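12/27/21

Back at work, and the building is so quiet I can hear the vending machine humming two hallways over. I figured a dead week would be perfect for the wiping-task rules, so of course I spent the whole morning arguing with a document I wrote myself back in September.

The Buschmann guide (we all call it that, it's just the house rules for hand-held gripper recordings) runs to 40 pages now, and only 6 of them say anything about liquids. Six! Everything else is about battery charging and how to name your folders. So I got out the trays and the cloths and started going through it line by line with the gripper in my hand, which I should have done in the first place.

Rule one of the liquids section says the fingers start open above the near rim, and you hold still before moving in. Fine, I love that rule. My arm does not love that rule, but the clips are so much easier to cut when there's a clean start. 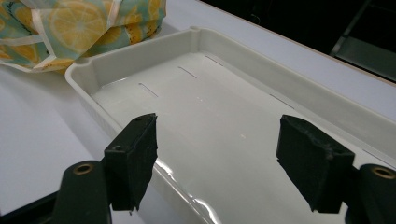
Then there's padding. The guide says "replace when worn," and what on earth does that mean? Worn to me is a frayed edge. Worn to the folks at Idura is foam hanging off by a thread. I want a plain rule, something like checking the pads every 8 recordings and writing down what you see, even if you decide to keep going. At least then there's a trail when a grip looks strange later on.

The other one I keep going back and forth on is glare. Poltberg wants every shiny surface reshot, and I think that's nuts! Kitchens shine. Sinks shine. If we throw out every reflection we'll end up with 1,109 clips of dull cardboard. I wrote "reflections are OK if both fingertips stay visible" and then stared at it for ages, and I'm leaving it in. They can yell at me in January.

Sostska still needs the cleanup checklist from me too. I got as far as "dry the fingers before the case is closed" and then went to find lunch. More tomorrow, if my shoulder lets me.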